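Print this page
E-mail this page

Unit 3 notes: Planning for illness on campus
Anqi Feng
July 2021

These notes go with the third unit of the course in student residence and campus administration. They cover what a college should have on paper before an outbreak, who makes which decision, and how the plan is tested. Read them before the tutorial and bring your own marked-up copy of the Stikelmont case, which starts further down.

What a plan is for

An outbreak plan tells staff what to do when the normal arrangements stop working. It does not need to predict the illness. Gastro, influenza, measles and COVID-19 all put the same sort of strain on a campus: people need to be kept apart, classes lose teachers, and a lot of anxious people want an answer from an office that may itself be short of staff.

The plan should name a lead and a deputy for each job. It should say who can close a building and who can only recommend it. In many of the older plans you will read, these two powers are mixed up, and the person on duty at night has to ring three or four people before a door can be locked.

Keep the plan short enough to be read on a phone. Lists of contacts, room allocations and cleaning schedules belong in appendices that can be changed without the whole document going back for approval.

Terms used in this unit

Isolation: keeping a person who is known to be sick away from others.
Quarantine: keeping a person who may have been exposed away from others until it is clear whether they are sick.
Close contact: defined by the public health authority at the time. Do not write your own definition into a plan.
Trigger: an event or number, agreed beforehand, that moves the campus from one level of response to the next.
Cohort: a group that shares a floor, kitchen or timetable and can be managed as one unit.

Students often use isolation and quarantine as if they were the same. Please keep them separate in your written work. The rooms, meals and staff rules are different for each, and a plan that confuses them will be marked down.

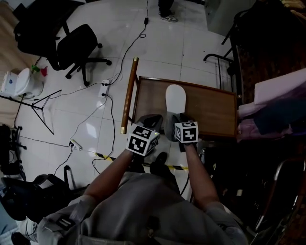
Case: Stikelmont College

Stikelmont is a teaching college with 800 enrolled students, of whom 133 live in the residence on Bratier Road. The residence has 12 kitchens, each shared by one corridor. In April a student reported a fever and a cough to the front desk late in the evening. By the next afternoon two more students from the same corridor had reported sick.

The college had a plan. It had been written for influenza and last updated when the residence was still run by an outside contractor, Vultska. The night contact in the plan was a Vultska number that was no longer connected. The desk officer used her own judgment, moved the first student to a guest room with its own bathroom, and left a note for the morning manager.

The note was found at nine. The manager rang the health authority, then asked the teaching office for the timetables of everyone on the corridor. The teaching office would not release them without a written request from the registrar, who was at a conference. The timetables arrived after lunch. By then most of the corridor had been to class.

Meals were the next problem. The plan said that meals would be "provided" to students in isolation but did not say by whom. The dining hall packed them – it had the containers – but its staff had been told not to enter the residence. For the first day, friends carried the food up. This was kind of them and exactly what the plan was supposed to prevent.

Communication went better. A single message went to all students before dinner. It said what was known, what was not known, and when the next message would be sent. The second message went out at the time promised, even though there was little to add. Calls to the front desk dropped after that.

Points to take from the case

1. A contact list goes out of date faster than any other part of a plan. It should be checked at the start of each term by ringing every number on it.

2. Privacy rules need to be settled beforehand. The registrar can sign a standing authority that lets the teaching office release timetables to a named manager for contact tracing only.

3. Passive wording hides gaps. "Meals will be provided" and "rooms will be cleaned" should each be rewritten with a job title at the front.

4. Regular messages are worth sending even when there is no news.

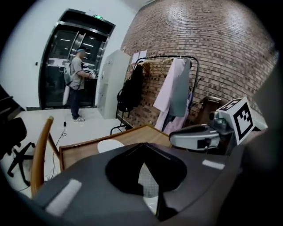
Common area, ground floor.

Triggers and levels

Most campus plans use three or four levels. The names do not matter much, but each level needs a trigger going up and a trigger coming down. The second is often left out. A college that has closed its library and moved classes online needs to know what will allow it to reopen, or the decision will be made by whoever complains loudest.

Triggers can be based on cases, on absences or on capacity. Capacity is the most useful for a residence. If there are four rooms set aside for isolation and three are in use, the next step should already be under way. Waiting for the fourth to fill leaves no room for the person who gets sick overnight.

A change in government advice overrides any local trigger. Say so on the first page.

Testing the plan

A tabletop exercise takes half a day. People sit around a table with the plan and are handed new information every ten minutes or so. It works best if the person running it did not write the plan. Use a real timetable and real phone numbers, and run at least one part of it as though it were two in the morning.

Write down every question that could not be answered from the plan. That list is the main product of the exercise and should go to the lead within a week.

For the tutorial

Rewrite the meals section of the Stikelmont plan in no more than one page. Name the job responsible for each step, including weekends. Then write one trigger going up and one coming down for the Bratier Road residence, and be ready to defend both.

Reading: course reader, sections 4 and 5. Section 6 is optional – it deals with insurance and will come up again in the next unit.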